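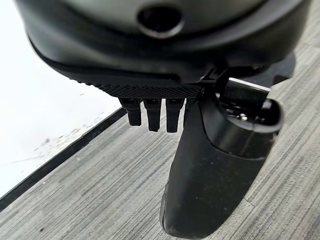
**Week 10 handout: would you buy this gripper kit?**

Hi all! Last week we talked about how to read a spec sheet without falling asleep, and on Tuesday we put it to use on a real product, the Tilen wrist-and-gripper kit from Tillman. I've been running it in the Stendinville lab since November, so I have opinions (lots of them).

### What you're paying for

The kit comes with the gripper, the mounting hardware, a wrist camera and a year of phone support out of the Fitthorpe office. Price to us was $608 with the school discount. A spare finger set is $201, and I think that's steep, so please put it in your cost sheet. Last year half the class left spares out completely and then wondered why my totals were higher!

### What I like

Setup took me about 15 minutes, and I'm slow. The camera rides along with the gripper, so you get a close view of the finger and whatever is under it, even when you're working down near the carpet. I use that view way more than the one from the ceiling.

### What bugs me

The housing takes up a lot of the camera's view. Look at how much of the picture is just dark plastic, then ask yourself how you'd spot a small part sitting behind it. Also, black fingers on a black body are hard to tell apart in shade, and a bright white surface nearby can wash out. Play with the exposure before you blame your code (I blamed my code for two days).

The manual is thin too. The page on finger mounts never says how tight the screws should be, and when I called Fitthorpe they had to call me back.

### For your write-up

- One page, plain words, as if your boss is paying.
- Give the full cost, spares included.
- Pick one job and say whether the camera view is good enough for it.
- Compare with the suction kit from Week 8.

Bring a printed copy. If you want time on the arm first, the sign-up sheet is on the lab door.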